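Prutham: a little dataset about putting cups away

README, last revised April 2, 2024
Maintained by Nestor Marquez

Welcome! Prutham is a collection of short recordings about one very ordinary chore: getting cups, bowls and small dishes off a table and onto a shelf, and back down again. I have been putting dishes away for most of my life and I still found plenty to look at once I started sorting these clips. If you care about kitchens, tidying, shelf layout or the small decisions hands make, I hope you find something good in here.

What's in it

The full release has 2215 clips. Most are short, a single cup or dish going from one place to another. A smaller group, the long ones, follow a whole table being cleared from start to finish, and those are my favorites (you get to see the order people pick, and the order is never the one I would have picked).

The clips are sorted by where the dish ends up:

table_to_upper — from the tabletop to the upper tier
table_to_lower — from the tabletop to the lower tier
upper_to_lower — from one tier to the other, going down
lower_to_upper — the same, going up
shelf_to_table — taking things back down
mixed — the long clips, anything goes

Every folder has a plain text file called notes.txt. Please read it! I wrote those by hand and they contain things that never made it into the labels, like which cups were swapped halfway through and which clips have a second try in them.

The things

I wanted objects you could find in any cupboard, so the list is short and a bit mismatched. Cups make up the biggest group by far: metal ones, enamel ones, a few plastic ones with handles. After that come cereal bowls, saucers, and a small stack of dessert plates that somebody donated and I have grown fond of. There are 17 objects in total, and each one has a short name used everywhere in the labels (red_cup, blue_bowl, saucer_a and so on). Short names don't change between versions, even when the object itself has picked up a dent.

No glassware in this release. I would love to add some later.

The shelf

Shelves turned out to be the part I enjoyed most. A wire rack with two tiers is a wonderful thing to put dishes on and also a slightly annoying one. The upper tier is easy to reach, but its raised rim asks you to lift a little higher than you expect before you set anything down. The lower tier is a reach-in job: you come in from the front, keep your wrist low, and try not to bump what's overhead.

These differences show up clearly in the clips. If you only have time for two folders, take table_to_upper and table_to_lower and watch them side by side.

Where the dishes start

The starting spot is written down for every clip as one of nine areas of the table, three across and three deep. "Near" always means the side where the person is, and "far" is the opposite side. Left and right are the person's left and right. I went back and forth on this more than I'd like to admit, and version 1 had it the other way around, so if you are moving over from the old files, please check your code. 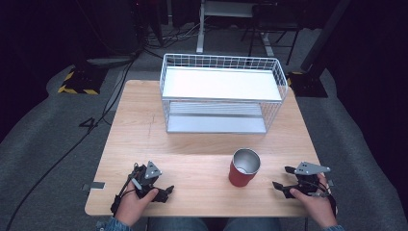 Red cup standing upright on the near half of the table, two-tier wire rack behind it.

Labels

Each clip has one line in labels.csv. The columns are:

clip — clip number, matches the file name
object — short name from objects.txt
start — table area or tier
end — table area or tier
upright — yes, no, or tipped (tipped means it fell over and was stood back up)
hands — left, right or both
tries — 1 unless the first attempt was given up
comment — free text, often empty

The upright column is the one I'd point newcomers to first. Cups with a narrow base are tipped much more often on the way to the lower tier, and you can find those moments in a minute with a simple filter.

I labeled the whole set myself and then went through it a second time in January. The two passes agreed on 95 percent of the clips. Nearly all of the leftover ones were arguments with myself over whether a cup counted as "near middle" or "near right," and for those I kept the second answer and wrote "unsure" in the comment.

Splits

2000 clips are for training and the rest are held out for testing. The split was made by session, so one afternoon's clips never land on both sides. Please don't reshuffle it if you plan to compare your numbers with other people's.

Sister sets

Prutham fits together with two smaller collections that use the same label columns. Skindalgate is all about drawers and cutlery — lots of forks, lots of rattling. Chacko covers folding and stacking kitchen towels. You can join the three label files directly as long as you add a column for the source.

There is also Oduvus, a small viewer that plays a clip next to its label line and lets you jump between clips with the same object. You don't need it, but it makes browsing a lot more fun.

Known problems

Clips in the mixed folder sometimes have the final dish missing from the label line. The fix is on my list.
A few comments still use the old name "top shelf" for the upper tier.
saucer_a and saucer_b look nearly identical, and I would not trust any result that depends on telling them apart.

Using it

Free for research and teaching. Please name the set and the version if you publish something, and if you make a chart of where cups get put down on the upper tier, send it to me! I have a folder of those and would be delighted to make it bigger.

Corrections are very welcome. Open an issue with the clip number and what you think the label should say, and I'll fix it in the next version.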